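September, evening group
Notes by the course instructor, Skitby shared workshop

Session 2. Simulate before you build

In the first session we fixed the mounting plate for the Abella bench arm. Before we connect the real gripper, every motion must run in the simulator. Please bring your scene file on a USB stick, the workshop network is slow after 16:00.

Open the tabletop scene and look at it through both views, the wrist view and the room view. In the wrist view the fingers fill the bottom of the picture, and shadows have stepped edges. This is only the shadow resolution – do not try to repair it.

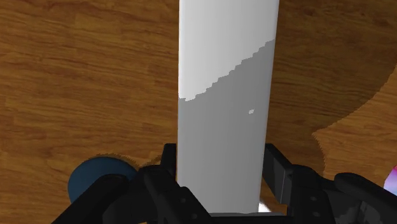
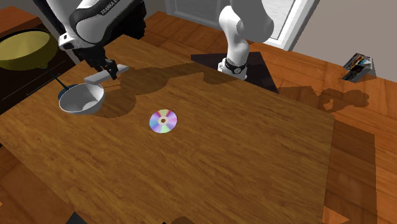
Homework: write a short grasp sequence with 14 waypoints or less. Set the shadow map to 700 and keep it there, so we can compare our results. If the fingers pass through the object, reduce the closing speed first and only then change the friction. Save a log of each run, also the bad ones.

Comments

Tatach: My friction value goes back to default when I reload. Is it the same for others?

Zarkosach: Yes, same here. Save the scene under a new name and it stays.

Tatach: Works now, thank you. Over 16 runs and no reset.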